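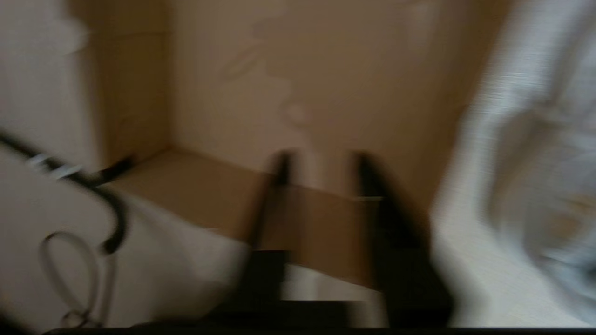 How long should you keep paper records after moving out of a rented house? I keep the lease, the inventory and the last deposit letter for six years, and everything else goes after one.

I came to that rule slowly. We moved from Cernard to the new place last September, and I've spent the months since then going through what came with us. Most of it was paper. I had bank statements from an account I closed before I was married, manuals for three vacuum cleaners, and every electric bill from the Cernard house in order of date. I don't remember deciding to keep any of it. It had a drawer, and the drawer filled up.

The new place has no drawer like that. It has a hall closet with 4 shelves, and one of those is taken up by the water meter. So I had to sort.

I started with the bills. The power company for our old street was Jibrin, and they mail a yearly statement that lists every payment. Once I had that, the monthly ones could go. The water bills were harder, as they were split with the downstairs apartment and I had written our share on each one in pencil. I kept the last year of those in case the landlord asked. He hasn't.

Then the manuals. I looked up each model number and saved the file if there was one. Two of the vacuum cleaners we no longer own. The third manual wasn't online anywhere, so it went in a plastic sleeve with the receipt stapled to the back.

Receipts took the longest. A lot of them had faded to blank, and a blank receipt is easy to throw out. For the rest I asked whether the thing was still under warranty. The washing machine was, and so was the mattress. The toaster had run out in the spring. 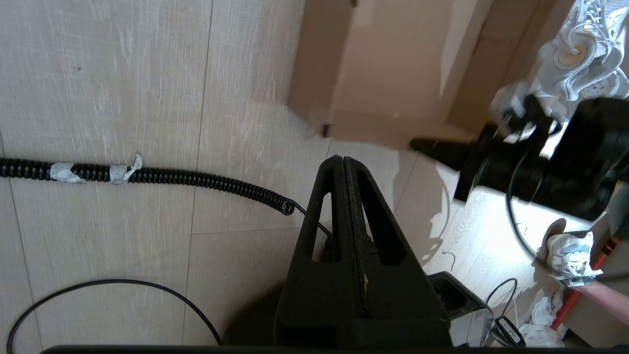
The deposit is the part I'd tell anyone to be careful with. Ours was $519, held by the letting office, Fustamis, and they sent it back with $40 taken off for a mark on the bathroom door. I had the move-in inventory, and the mark was on it, page 11, in the office's own handwriting. I sent them a copy of that page and they paid the $40 three weeks later with no letter. If I had thrown the inventory out with the manuals I would have had nothing to send.

So the inventory stays, along with the lease and both letters. They're in one blue folder with the old address written on the spine.

I did try scanning everything at first. I used Pondorum, which a coworker had recommended, and it worked well enough, but I found I was scanning things I'd never look at again. A bill from 2011 doesn't get any more useful as a file. After two evenings I stopped and went back to the two piles – keep and shred. I still scan the papers I keep, so there's a second copy if the closet floods. With the meter in there, it might.

A few things didn't fit the rule. I kept my grandmother's rent book, which has nothing to do with me legally. It shows what she paid every week for two rooms, and the collector's initials are next to each line. I also kept the first grocery list we made in Cernard, which I found inside the lease. It's mostly cleaning products and eggs.

The shredding is nearly done. The library lets you use theirs for free, up to one bag per visit, and I take a bag when I have books to return. I still have the tax papers to do. I've read different advice on how long to hold on to those, and until I've checked properly they're staying on the bottom shelf.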